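Chapter 7
Learning Placement Tasks from Household Recordings

7.1 Overview

Chapter 6 treated grasping as a problem with one object and one contact event. Most household tasks are longer. Loading a toaster requires a grasp, a transfer, an alignment, and a release, and the tolerance at the last step is far tighter than at the first. This chapter covers methods that learn such sequences from recorded demonstrations, using the Horon study (Nadar and Salem) as the running case.

The Horon set holds 1261 demonstrations recorded in 15 kitchens. A policy trained on the full set was compared with one trained on 300 demonstrations drawn from a single kitchen. Both did well in the kitchen they had been trained on. In kitchens held out of training, the second policy failed mostly at alignment: the slice reached the toaster but met the slot edge at an angle. Section 7.3 gives the error analysis. Section 7.4 repeats it with 3000 added synthetic views, following Kaewmanee.

Two terms are used throughout. The approach phase ends when the held object is within one slot width of its goal. The insertion phase runs from that point until release. The split matters in practice, as the two phases respond to different kinds of training data.

Readers who have not worked through the camera models in Chapter 3 should do so before Section 7.2.
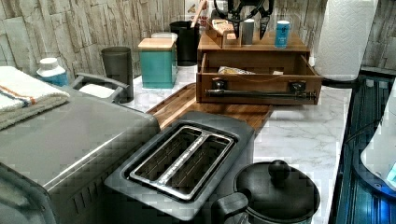

Alignment in the insertion phase depends on how well the goal can be located from a single view. The estimator of Section 7.2 takes the goal pose from straight edges, and a kitchen supplies many that are unrelated to the goal. The two long parallel slots give a usable direction, but so do the cutting board under the toaster and the open drawer farther back. The steel top plate is also reflective, and its apparent edges may shift with the lighting. Exercise 7.1 asks for the slot direction with and without a mask over the background.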